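## 3.2 Placement of the handheld microphone

Figure 2 shows a handheld microphone placed on a desk.

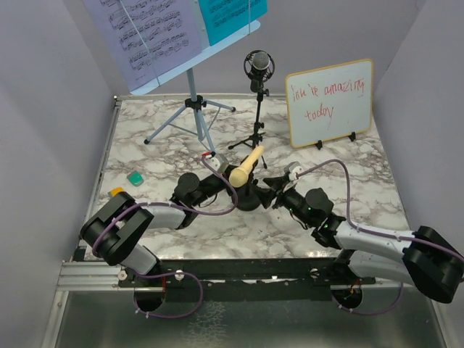 **Figure 2.** Yellow handheld microphone in a round black base, at the centre of a table with a marble-patterned surface.

Why does the angle of a desk microphone matter for a single speaker? A directional microphone is most sensitive along its own axis, so a tilt towards the mouth gives a stronger voice signal and weaker sound from the rest of the room.

In the first series, recorded in December at Erkau, the microphone was kept vertical during all sessions. The speakers were seated and were asked to read 77 short sentences in their normal voice. We observed that many of them bent forward after the first page, and the level of the voice changed accordingly. Fragkou, who made the annotation of this series, marked such passages with a separate label, and they were excluded from the comparison in Section 4.

For the second series we adopted a tilted position. The distance between the head of the microphone and the lips of the speaker was fixed at 200 mm and was checked with a ruler before each reading. A distance of 500 mm was also tried, but at this distance the reflections from the tabletop became audible in the quiet vowels. Hard and smooth surfaces are known to be unfavourable in this respect. A cloth under the base reduced the effect only a little, and it made the base less stable, therefore we did not keep it.

The base was always set down before the microphone was put into it. Handling noise at the beginning of a file was removed by hand. After this step, 356 files from the second series remained for analysis. The readings made in the smaller room at Grernero are treated separately, as the colour of the sound in that room is noticeably darker and the speakers there used a different text.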